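Budgeting for a small arm to strip old desktops?

Wetlow_bench
We refurbish office PCs at our unit in Wetlow and I've got 3360 to put towards a second robot arm for the inside-the-case jobs (memory, processors and so on). Onis have quoted me for the arm alone. What else should I be putting money aside for? Pictures of the sort of work are at the bottom.

clunus77
Fixtures! We put 720 by for ours at Clunus and I'd do the same again. Ask for the gripper fingers as a separate line on the quote too, and get a spare pair while you're at it.

tinbox
just buy second hand mate

Seppälä_fan
Depends on your table. I spent 2000 on mine before I'd even picked an arm, and then had to wait 3 months for delivery, so order that first if you need one. Check the reach with the case lying flat as well.
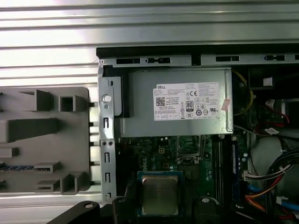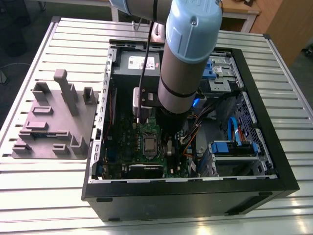
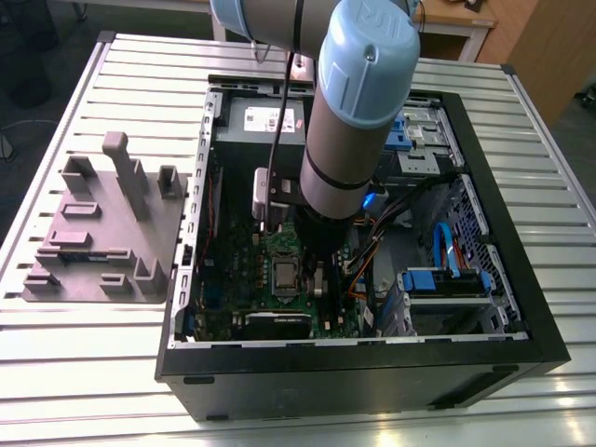

Desktop case on its side with the cover off, grey fixture plate to the left.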